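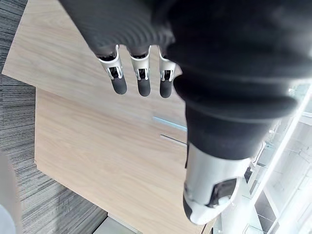
Claims Assessor, Occupational Injury and Disease

Draltero – Mavstead office
Reference 600-C
Posted 26/11/2024

Draltero administers workers' compensation claims for self-insured employers and for two group funds. The Mavstead office handles lost-time injuries, occupational disease and survivor benefits. We are recruiting one claims assessor to work on the occupational disease desk, with a secondary caseload in hearing loss.

The position is full time and permanent, subject to a probation period of 26 weeks. It reports to Young-sook Choo, Manager, Disease and Long-Latency Claims.

Duties

Review first reports of injury and employer statements for completeness, and request missing items in writing within two business days of receipt.

Establish employment and exposure history from payroll records, union dispatch lists, prior employer statements and the claimant's own account. Where records conflict, write a short memo setting out each version and the weight given to it.

Arrange independent medical examinations and draft the referral questions. Questions must be limited to diagnosis, causation, work capacity and permanent impairment.

Calculate average weekly wage, including overtime, shift premiums and second jobs where the policy allows. Irregular and seasonal earnings make up a good share of this desk.

Issue accept, deny or pend decisions with written reasons. A denial letter must name the provision relied on, list the evidence considered and state the appeal deadline on page one.

Prepare the file for hearing when a decision is appealed, and attend as a witness if called. Expect three or four appearances a year.

Set and revise reserves. Any single change above your authority level goes to the manager before it is entered.

Caseload

An assessor on this desk carries some 100 open files after the first six months. New hires start with 18 and receive further files as audit results permit. Disease files stay open longer than injury files, and a portion will be inherited with history from an earlier administrator, Bullmont, whose paper records have been scanned but not fully indexed.

Required

Three years adjusting workers' compensation, disability or long-term liability claims, or a comparable period as a paralegal in the same field.

A current adjuster license, or eligibility to obtain one before the end of probation.

Ability to read pulmonary function reports, audiograms and pathology summaries without an interpreter at your elbow. Training is given on our forms and procedures – it is not given on basic medical terms.

Clear written English. Decisions are read by claimants, treating doctors, lawyers and hearing officers, and the same letter has to serve all of them.

Preferred

Experience with apportionment between employers or between insured periods.

Familiarity with the Yoo claims platform. Experience with any diary-based claims system will be considered.

A second language used by claimants in the region. Please say in your application whether you can write in it as well as speak it.

Location and hours

Standard hours are 8:00 to 4:30 with a 30-minute unpaid lunch. The first three months are worked on site. After that, up to two days a week may be worked from home, provided that no original records leave the building. Travel to hearings is reimbursed at the company rate.
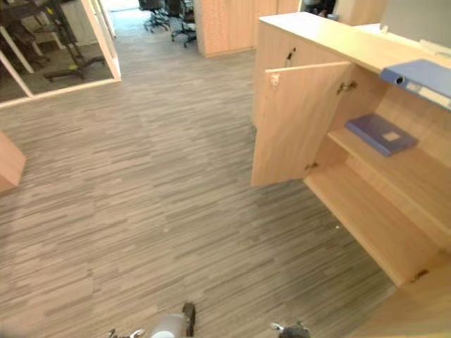

Office area with storage cabinet.

Pay and benefits

Pay is set by grade and years of relevant experience. The grade sheet is sent to every applicant who passes the first screening. Benefits begin on the first day of the second month and include medical and dental cover, short-term disability, a retirement plan with employer match, and payment of license renewal fees. Grades are reviewed each August.

How to apply

Send a resume, a cover letter of no more than one page, and one writing sample. The sample should be a decision letter, coverage memo or similar document you drafted yourself, with all names, claim numbers and medical identifiers removed. Samples that identify a claimant will be deleted unread and the application will not go forward.

Quote the reference in the subject line and address the application to Young-sook Choo. Applications are screened in the order received and the posting closes once a shortlist has been made.

Shortlisted applicants complete a timed exercise of 90 minutes, on site or by video. It consists of a wage calculation and a draft decision on a short file. Calculators and the policy extract are supplied. Interviews follow for those who pass.

Internal applicants must have completed probation in their current position and should inform their supervisor before applying.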